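Handout 4: Working rules for two-arm cells

Module: Practical Robotics, second half. Notes by Gonzalo Echevarría

Welcome back! Last time we finished with the Manzano exercise and the long argument over who is allowed to press reset. This week we get on to cells where two arms share one table, and I think it's the best part of the module, because the rules stop being a sheet on the wall and start changing how you work.

4.1 What the standards ask of us

Read the opening chapters of ISO 12100 before the session. It is the general one on risk assessment, and it gives you the order of work: design the hazard out if you can, guard against what's left, then warn people about whatever remains. Students love to jump straight to the warning sign. Please don't! ISO 10218 comes next and deals with industrial robots in particular. You don't need to learn clause numbers for me, but you do need to be able to find things in it.

Keep in mind that a small arm is still a machine. I have heard "it's only a little one" in every lab I've worked in, including mine.

4.2 Shared space

Two arms that can reach the same spot can also hit each other there. At Bivon we write down the shared zone before anyone runs a program, and we agree three things: which arm has priority, how close the wrists may come, and what both arms do if one of them stops. The last is the one people forget. If the left arm faults while both are holding the same item, should the right arm let go, hold still or back off? For cloth, holding still is nearly always my answer. For anything stiff, work it out on paper first and bring the paper with you.
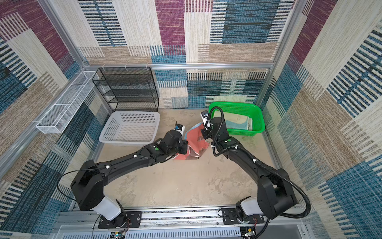 Fig. 4.1 Two arms meeting at a red cloth. Note the hose on the right arm, tied along the forearm with a wide curve left at the shoulder.

4.3 Cables and hoses

I get carried away on this subject, so bear with me. A cable that is too tight gets pulled at the joint, and one that is too loose catches on the other arm or on a basket rim. Move each joint slowly to both ends of its travel and watch the slack the whole way — the middle of the range tells you very little. Check the ties as well. In our Fonau log, one arm had done 3916 cycles when a tie let go, and the hose was rubbing for 17 of them before we stopped it.

4.4 Before you start

Power off before hands go in.
Find the stop button and press it once as a test.
Clear the table of tools, screws and cups.
Put baskets where the taught positions expect them.
First run at low speed, one person at the stop.
Write down any change to the program, however small.

4.5 For next time

Take the Wutis layout from the course folder and mark the shared zone on it. The table is 600 mm deep. Then write half a page on what each arm should do if the other loses power in mid-fold. Bring a printed copy, and bring questions too!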